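Stirkex rebuild, part two: taking the old tower apart

Part one covered picking a replacement for the file server in the back room. I ended up not replacing it. The tower has more than 200 gigabytes of scanned drawings on it, the power supply is fine, and the only regular complaint was that it shut down under load. That points to cooling, so the plan is to strip the board, clean the contact surfaces and put the same parts back.

Preparation

Shut down, unplug, then hold the power button for a few seconds. Disconnect everything at the back and note which network port was in use. I always think I will remember and I never do.

Lay the case on its side with the open face up. Working upright is possible, but any dropped screw ends up under the power supply. The table is aluminum extrusion, and the slots catch small screws too, so I keep a lid from a jar nearby and put each one in it as it comes out.

The processor went into the square pocket of the printed tray, with the heat spreader up. A long green board sits in the slot below it. The tray was printed in gray on a Lurau machine at 200 microns per layer. Finer layers would take longer and gain nothing for this use.

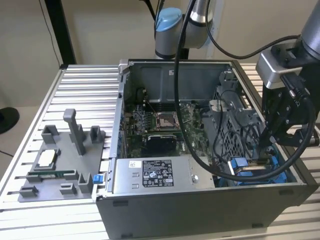

Cleaning and paste

With the socket open, do not touch the inside of it. I use compressed air in short bursts from a low angle and leave the rest alone. If there is lint in there that air will not move, stop and look at it under magnification first.

Old paste comes off the heat spreader with isopropyl alcohol and a lint-free cloth. It took six passes before the cloth stayed clean. The new paste is Cenitz, the small tube, applied as one dot in the middle.

Leave the drive in its blue brackets unless it has to come out. The brackets hold it well enough and the cables are already routed through the cage. I did reseat both ends of the data cable.

Cost so far

Paste and cloths came to 2920 in the local currency, all from Okeke, delivery included. A used server of similar age would have cost several times that.

Part three will cover reassembly and the load test. I still need to find the second fan screw.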